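Minutes of the residents' and makers' meeting, Juvwood Yard
Held in the upstairs room, 19 Mar 2024
Chair: Sunil Miah
Present: eleven members, one of whom was under the impression it was the yoga. She stayed.
Apologies: the Gridora studio (deadline), both halves of Unit 4 (separately).

## 1. Minutes of the last meeting

Agreed as accurate, with one correction. Under item 6, "the tap is fine" should read "the tap is fine if left alone". The chair asked that in future members raise corrections before the minutes have been pinned up for a month.

## 2. Matters arising

**Bike rack.** Delivered, and assembled the wrong way up. It holds bikes all the same. Members voted seven to three, with one abstention, to leave it.

**The hum.** Still there. Unit 2 says it is in B flat. Unit 5 says it is coming from Unit 2.

**Notice board.** The chair has taken down everything dated before November. There were strong feelings about the poster for the ceilidh, which several people had grown attached to. It will go back up in the corridor, where it can be enjoyed without anyone turning up for it.

## 3. Money

The balance stands at £286, before the window cleaner is paid. The window cleaner is £62. A proposal to have only the front windows done was discussed at more length than it deserved and then withdrawn.

Monthly contributions stay as they are. Three units are behind and know who they are. The chair said he would not be naming them, and looked at them.

## 4. Drinks on the worktables

This took up most of the evening.

The rule as it stands was written when we had one table and a kettle, and says "no open drinks near work in progress". Opinions differed on the meaning of open, near, drinks and work in progress. Flinier, who do the small joinery, said that a lid on a mug only means the coffee comes out more slowly and for longer. The print people said a ring on a tabletop is one thing and a ring on forty sheets of good paper is another, and that they had seen the second.

In favour of a complete ban: it would be simple, and it would be the same for everyone. Against: it would last until ten the next morning. It was pointed out that the loudest support for a ban was coming from a member with a cup of tea on the agenda. 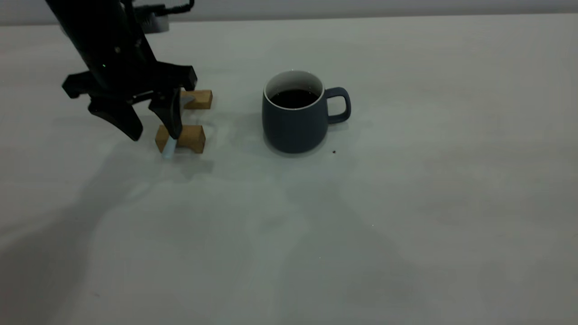

*Item 4: dark mug, well filled, with the small wooden blocks for neighbours.*

Discussion of the above. One member thought the mug was perfectly all right where it was and had a sensible wide bottom. Another said that a wide bottom was no defence against an elbow. Flinier observed that wood drinks coffee faster than most people do, and that end grain is the worst for it. They then explained end grain. The chair thanked them after a while.

Thân, who run the pottery in Unit 7, wished it noted that a mug narrowing towards the rim is a good shape and should not be brought into disrepute over this. Noted.

The following was put together from the wreckage of four motions:

- Drinks may be on a worktable, but at the far end from whatever is being made.
- How far is far: 50 centimetres. Anyone wishing to measure from the handle instead of the body of the mug may do so quietly.
- Nothing on the print tables at all. Not water either. Water was asked about twice.
- Whoever brings a mug takes it away again the same day. "The same day" was inserted by the chair.

Carried, eight votes to two. The abstaining member was out of the room making a round of teas.

**Action:** chair to type up the new rule and put it by the kettle, in letters large enough to rule out the usual excuse.

## 5. The shelf of unclaimed mugs

Followed on naturally. The shelf over the sink is full and the overflow has started on the windowsill. Thân offered to take anything chipped for glaze tests. It was agreed that mugs not claimed by the next meeting go to the charity shop, apart from the one shaped like a cauliflower, which two members said was theirs. They have been asked to settle it between them.

## 6. Offcuts

The offcuts bin is being used for things that are not offcuts. Found in it this month: a sandwich box (with contents), a left glove and half a lampshade. Flinier asked that small square-cut pieces be kept aside in the tray by the door, as they come in handy for packing and for propping up the short leg of the long table. The short leg of the long table was then raised as an item of its own and ruled out of order.

**Action:** Unit 5 to make a label for the bin. Unit 5 to spell it properly this time.

## 7. Any other business

The side gate sticks. Lift, then push. Please stop kicking it.

Gridora sent word that they have a plan chest going free to anyone who can get it down the stairs. There was a thoughtful silence.

A member asked whether the meetings could be shorter. This was discussed for a quarter of an hour.

Next meeting: to be fixed once the yoga has confirmed which evenings it needs the room.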